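Larenex Coloured Plastic Bowls

Home > Kitchen and Table > Bowls and Cups > Larenex

If you have ever opened a cupboard and had three odd lids and a chipped dish slide out at you, you will know why we are so fond of these. The Larenex bowls are plain, cheerful plastic bowls for cereal, crisps, salad, buttons, beads - whatever needs a home for the afternoon - and they come in colours that brighten up a grey morning no end. 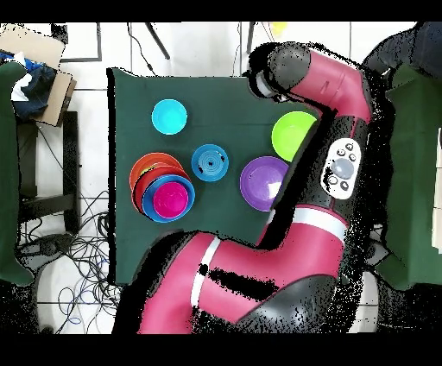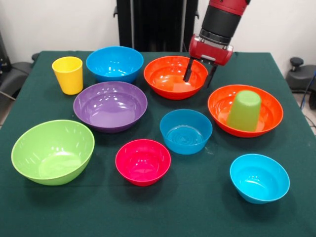 Larenex bowls in mixed colours, on a dark green cloth.

We have stocked the range since our little shop was still on Stallberg Road, and it is the one that customers come back for, often to add a purple or a lime green to the ones they already have at home. The bowls vary in size and depth, so do have a look at the size guide before ordering if you are matching an older set. Many of them nest, and you can get a good stack on to quite a narrow shelf.

Wash in warm soapy water, or on the top rack of the dishwasher at up to 60 degrees. Please keep them out of the oven and the microwave.

Colours are packed as they come to us, but leave a note with your order if there is one you would really rather have (or rather not!) and we will do our best.

Product code: 2688
Range: Larenex
Supplied by: Dimitriou Tableware
In stock: 174
Schools and playgroups: please ring us for a price on orders of 200 or more

Goes well with: Plurkura tumblers, Plurkura serving tray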